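Section 4. Preparing the Host Computer and Installing Grendeck Archive Server

4.1 Purpose of this section

This section explains how to prepare a desktop computer for use as the host of a Grendeck Archive Server and how to carry out the first installation. It is intended for records staff and for the local technical contact named in the site agreement. Staff who only search or view records do not need to read it and should go directly to Section 7.

Two editions of the software are covered. Grendeck Esura is supplied for a single reading room. Grendeck Arboleda is supplied for sites that share one catalog across several buildings. Where a step applies to one edition only, the name of the edition is given at the start of the step.

4.2 Before you begin

Confirm that the following are at hand:

Site agreement number and license sheet
Installation drive marked Saltico
Administrator name and password for the host computer
A network cable long enough to reach the wall outlet
A completed copy of Form 3, Storage Plan

The host computer must have at least 46 GB of free space on the system drive. Scanned records are kept on a separate data drive. A data drive of 1,000 GB is suitable for most single-room sites.

Note: Sites moving from an older card index should complete the index review in Appendix B before installation. Changes to the shelf numbering scheme cannot be made once the first batch has been loaded.

4.3 Checking the host computer

1. Shut down the computer from the operating system menu. Do not hold in the power button.

2. Disconnect the power cord, then all remaining cables. Label each cable as it is removed.

3. Place the computer on its side on a firm, level surface and take off the side panel. Keep the screws in a closed container.

4. Touch a bare metal part of the case before reaching inside. Repeat this each time you return to the work.

5. Compare the parts fitted with those listed on the Storage Plan. Record the number of memory slots and any expansion slots, and confirm that there is a free position for the data drive.

Caution: Do not touch the contacts of an open processor socket. If a processor has been removed, it must be refitted by the technical contact before the computer is returned to service.
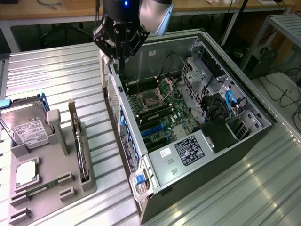 6. Fit the data drive in the drive cage and secure it on both sides. Connect the data cable and the power cable, and check that neither is pulled tight.

7. Replace the side panel, stand the computer upright and reconnect the labeled cables.

8. Start the computer. Open the drive list and confirm that the new drive is shown. If it does not appear, shut down the computer and repeat step 6.

4.4 Installing the software

1. Sign in with the administrator account and close all other programs.

2. Insert the installation drive and open the file named Setup.

3. Enter the site agreement number exactly as printed on the license sheet, including the hyphens.

4. Select the data drive as the location for scanned records. Leave the catalog on the system drive.

5. Arboleda only: enter the name of each building in the order used on the site agreement. The first building entered becomes the main catalog location.

6. Select Install. The process takes some 3 hours on a new system. The computer must not be turned off during this time.

7. When the message "Catalog ready" is displayed, remove the installation drive and restart the computer.

Note: Error 586 means that the agreement number and the edition do not match. Check the edition printed on the license sheet before trying again.

4.5 Recording the installation

Complete the installation record and have it signed by the person who carried out the work and by the head of records. Keep one copy with the license sheet and send the other to Zoila Mosquera, Customer Records. Questions about license transfers should be addressed to Teodor Costache, Site Agreements.

The first nightly backup begins at 11:00 p.m. on the day of installation. Instructions for changing the backup time are given in Section 5.2.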